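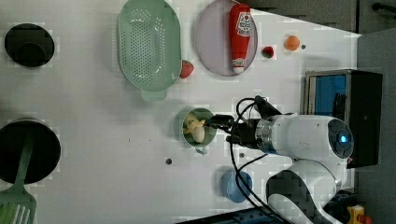 Preguntas frecuentes sobre la parada del brazo

Desde que en enero contamos que el brazo de la mesa de cocina se nos quedaba parado a media tarea, nos han escrito muchas personas con dudas muy parecidas, así que las hemos reunido en esta página con toda la calma del mundo. Si la vuestra no aparece, escribidnos al taller de Fomadau y la añadimos con mucho gusto.

¿Qué falló exactamente?

El conector del cable de la pinza. Con ciertos giros de la muñeca el cable se tensaba, se perdía la comunicación un instante y el controlador hacía lo que debe hacer, que es detener el brazo donde esté. Lo malo es que la pinza conservaba la última orden, y si estaba cerrada sobre una pieza se quedaba apretándola hasta que alguien la soltaba a mano. En los registros aparecieron 153 paradas de este tipo, casi todas al trabajar cerca de la base.

¿Por qué tardasteis tanto en encontrarlo?

Porque buscábamos en el sitio equivocado, para qué negarlo. Primero culpamos al programa, después a la fuente de alimentación, y cambiamos las dos cosas sin ningún resultado. Fue Monique Texier quien propuso mover el cable con los dedos mientras el brazo estaba quieto – y el fallo salió a la primera.

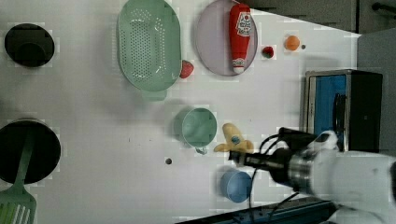 ¿Hubo algún herido?

Ninguna persona resultó herida. La única consecuencia fue una pieza de plástico aplastada y bastantes tardes de trabajo perdidas.

¿Puedo meter la mano para liberar un objeto atrapado?

Solo con la parada de emergencia pulsada y después de avisar en voz alta a quien esté en el ordenador. Una parada por pérdida de comunicación puede deshacerse sola si el conector vuelve a hacer contacto, y entonces el brazo queda listo para recibir órdenes con vuestra mano debajo. Os lo pedimos de corazón, aunque tengáis prisa.
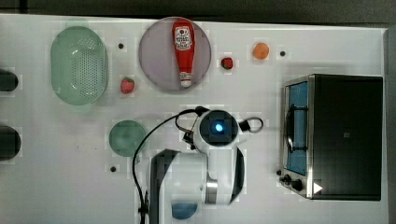

¿Cómo debe ir colocado el cable?

El cable necesita holgura para que la muñeca gire sin tirar del conector, pero tampoco conviene dejarlo a su aire. En Sasden nos recomendaron una brida blanda a 40 mm del conector y, a partir de ahí, una curva amplia. Fijaos en cómo baja el cable negro desde la muñeca, cruza la mesa hacia la izquierda y pasa junto al plato verde azulado: un bucle así de largo puede engancharse con la vajilla, de modo que antes de cada sesión hay que seguirlo con la vista de punta a punta y apartar lo que estorbe.

¿Cada cuánto se revisa ahora?

Cada 200 ciclos miramos el conector, y a los 1000 cambiamos el cable entero, tenga el aspecto que tenga. El recambio lo pedimos a Engebretsen.

Comentarios

Edvin Halvorsen: En Randdale tuvimos algo casi idéntico y también empezamos por la fuente. ¿La brida no se os afloja con los giros?

Taller Fomadau: Un poquito sí, Edvin, por eso la repasamos en la misma revisión del conector. ¡Gracias por escribir!

marta_g: Muy útil lo de avisar en voz alta, lo copio para mi laboratorio.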